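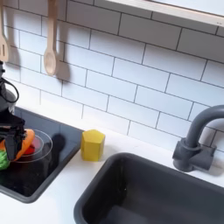
Water work in Hesell moves to the east side

The replacement of old water pipes in Hesell enters its second part in February, the water company Elard has announced. In this part 772 homes between the Mugo road and the river will get a new connection. The first part, on the west side, was finished before the winter.

For most homes the water will be turned off one time only, from nine in the morning, and for not longer than 4 hours. Every household will receive a letter 2 days before. Elard asks people to fill some bottles and a kettle the evening before, and not to start the washing machine or the dishwasher on that morning.

When the water comes back it can be brown for a short time. The company says this colour comes from rust in the old pipes and goes away if the cold tap in the kitchen is left open for several minutes. The hot tap should stay closed until the cold water runs clear, so that the dirt does not go into the boiler. It is also good to clean the small filter at the end of the tap.
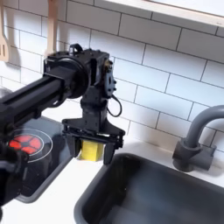 Residents could ask questions at an evening meeting in the school hall at Daddale, and the letters were the main subject. On our street the letter came the same morning the water was off, so two days before is a nice promise but I will believe it when I see the envelope, one woman from the west side told the meeting. Elard admitted that 39 letters in the first part were delivered too late. The letters for the east side will be brought by the company's own workers and not by post, and those who wish can also get a text message.

There were also questions about parking. Cars must be away from the street by eight in the morning on the day of the work, and the field behind the school at Daddale will be open for them at no cost. The bus to Mugo will keep its normal times but will not stop at the bridge while the digging is going on there.

The new pipes are made of plastic and are wider than the old ones. People living on the hill, where the pressure is often weak in the evening, should notice the difference when the whole east side is connected. The price of water will not change this year because of the work, according to Elard.

Households with a baby or a sick person at home can ask for drinking water to be brought to the door. The request must reach the Elard office in Hesell before noon on the day before the work.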